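Budget for the Jaws, Then for the Arm

Most automation budgets for small textile work start with the arm. The quote is large, it has a payback chart, and it gets approved. Grippers, sheets, stands and spare parts go on a second line called "accessories." I think this order is wrong.

At Inbridge we priced a folding cell in January. The arm took most of the meetings. The hand-held grippers used to record folding work were left for later -- 3 pairs, no spares. A cell cannot be planned well on that basis. Cloth handling is decided at the jaws, and a crumpled garment on a creased sheet is a harder purchase specification than any reach figure.

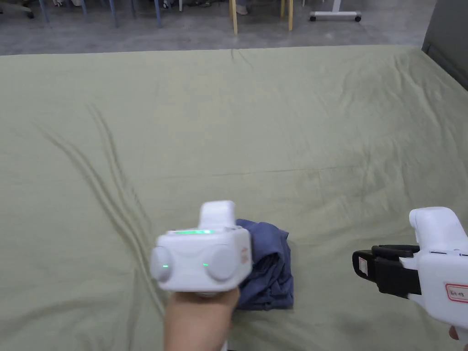

What to put on the first line

Buy the hand-held units in pairs, with one spare pair. Set aside 400 hours of operator time before asking Puder or Malov for an arm quote. Price wear parts per 100 hours, and make the vendor put that price in writing.

Floor space belongs in the same sheet. So does table covering, which gets replaced more often than planners expect -- we had it down as a one-time cost.

The arm can wait a budget cycle.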